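The Long Life of the Odd Sock

There is a drawer in my bedroom that holds 26 socks without partners. I know the figure because I have finally counted, in April, with the window open, at the age when other people take up sailing.

The odd sock is the one household mystery that survives every advance in appliances. My grandmother blamed the wringer. My mother blamed the coin laundry on Panasiuk Street, which she suspected of running a sideline. I own a Vokberg washer with a door like a submarine hatch and a display that plays a tune when it's done, and I still come up one short most weeks.

The theories have had decades to ripen. Socks slip over the lip of the drum. Socks cling to the inside of a fitted sheet and travel to the guest bed, where they live quietly until an aunt finds them with her feet. A repairman once took the back off my old dryer and handed me a bra wire, a guitar pick and a dollar in dimes, and no socks at all. He charged me 98 dollars. I kept the pick.

Industry has tried to help. A company called Plirkex sold little plastic rings that held a pair together through the wash, and I bought a bag of 100. They worked very well. I have since lost most of the rings.

Then there was Drundunico, a mail-order outfit that sold socks in threes, on the sound principle that you would lose one and carry on. What it failed to foresee was the customer who loses two. I wrote to them and got back a coupon for three more.

My neighbors upstairs went another way and threw out everything they had, then bought identical black socks in bulk. They seem happy. They also admit that black socks fade at different speeds, so that by the second winter they were standing at the window before work, holding two up to the light and arguing about navy.

I can't do it. I like a stripe. I have owned striped socks since I was a child with chilblains, and giving up on them now would feel like letting the machine win. So the 26 stay in their drawer, and on cold mornings I wear any two that are close in thickness. In a year of this, one person has remarked on it – a shoe salesman, who has presumably seen worse.

Last month I pulled the bed out to look for an earring and found a sock behind the leg. It matched nothing in the drawer. We are now at 27.

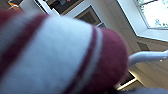
The author is a contributing writer and covers home life for the magazine.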